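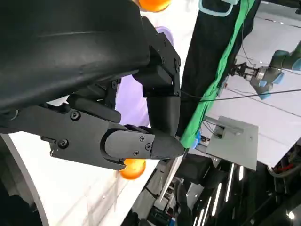

I have been eating off plastic since July, on purpose and as an adult with a job. The set is made by Bundesen, it's sold as the Nyarko line (item 1225, if you want to find it in the catalog without scrolling past the salad tongs), and it comes in the kind of pastels usually reserved for nurseries and antacids. I ordered it after breaking the last of my wedding stoneware into the sink, and it landed on a white tabletop that already had its share of faint gray streaks and scuffs. Next to a surface like that, with an orange ball on it that somebody will have to chase before supper, stoneware was always going to look overdressed.

You get plates, mugs and shallow bowls for 40 dollars. The bowls I'll deal with quickly. They're fine. They hold cereal. If you tip one while walking it holds less cereal. Moving on.

The plate is the thing worth buying. Mine came in lavender, a color I did not choose (you pick "cool" or "warm" at checkout and the warehouse does the rest), and it has a shallow raised rim around a smooth, slightly shiny inside. Shallow is the word to hold on to. Toast, sandwiches, a cut apple, leftover pizza, all perfectly happy. A fried egg is secure as long as you are. Anything with gravy needs a level table and a steady hand, and Declan Pearce, who came for pot roast, had neither by the second helping. I still have the placemat somewhere.

It also weighs next to nothing. That's lovely when you're carrying four of them and less lovely when you're sawing at a pork chop, since the plate would like to come along with the knife. On a glossy table it skates. I've gotten into the habit of putting my left thumb on the rim, which my mother would have had something to say about.

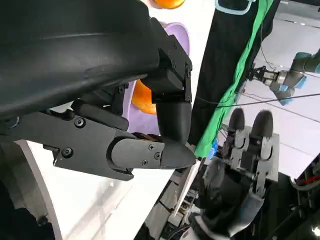
The light purple dish, doing fruit bowl duty with something orange in it.

Which brings me to color. I was prepared to dislike the purple and I've come around, mainly because of what it does to orange things. Clementines look terrific on it. So do carrots, cheddar, and that boxed macaroni I claim to buy for visiting nieces. Brown food, on the other hand, suffers. Lentils on lavender look like an accident at a baby shower. Sheila Holroyd across the hall bought the warm set after seeing mine and reports that lentils are no better on peach, so I guess that's just lentils.

Staining: some. Tomato sauce left overnight made a faint pink ring on one plate, and it took two washes and a baking soda paste to get it off. Turmeric is still there on another. I've decided it's sunrise. The box claims they're good for 100 trips through the dishwasher "without loss of luster," a phrase I've been saying out loud to the dishwasher ever since. I haven't kept a tally and I'm not going to start. They go on the top rack, they come out with water pooled in the foot ring, and they have to be dried by hand anyway, like all plastic ever made.

Scratches are a bigger deal than stains. A butter knife is harmless. A serrated steak knife leaves lines you can feel with a fingernail, and once you've felt them you'll keep feeling them, every meal, like a chipped tooth. If you eat a lot of steak, keep a couple of real plates back.

Now the mug. Mine's a pale turquoise with a matte finish, and the handle is a proper rounded loop, which I mention because I owned a Gernel camping mug for years whose handle was designed for someone with one very thin finger. You can get a decent grip on this one. It does cold milk and orange juice very well. It does coffee badly. The wall is thin enough that the outside gets hot before the inside gets cold, and there's a faint smell of new shower curtain for the first week. After that it goes away, or else I do.
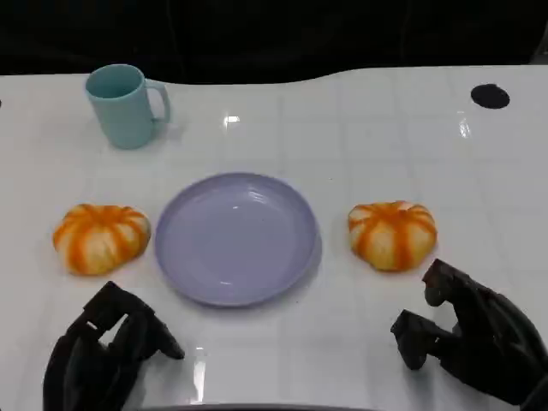 Wojciech Grabowska drinks tea out of his and says he's never noticed any smell, but he also leaves the bag in until the following day, so I don't give his testimony a lot of weight. For anything hot I've gone back to ceramic. The turquoise one has been promoted to juice, toothbrushes during a bathroom repair, and one time measuring out birdseed.

Setting the table with this stuff takes some getting used to. Put out for company, it says "snack time" whatever you do with the napkins. I've tried leaning into it with little striped pumpkins, orange on cream, either side of the plate, and I think that's the best it's ever going to look. Candles were a mistake. Candles next to a plastic mug make people check whether the power's out.

Shipping was by Trutport and took longer than I'd have liked, and the box had more air pillows in it than tableware. It's plastic. You could throw it off the truck. One mug had a rough seam along the lip, and when I emailed, a very pleasant person named Natalie Yeoman sent a new one with no form to fill out and no photo of the defect. It came in the same turquoise, too, so either I got lucky or nobody else is picking cool.

Good: the plate, the handle on the mug, the price, the sound it makes when dropped (a sort of clack, then silence, then you carry on with your day).

Less good: hot drinks, steak knives, turmeric, the bowls if you walk and eat.

I'd buy the plates again. I'd skip the mugs unless there's a juice drinker in the house, and Bundesen does sell the plates separately if you scroll all the way down, past the tongs.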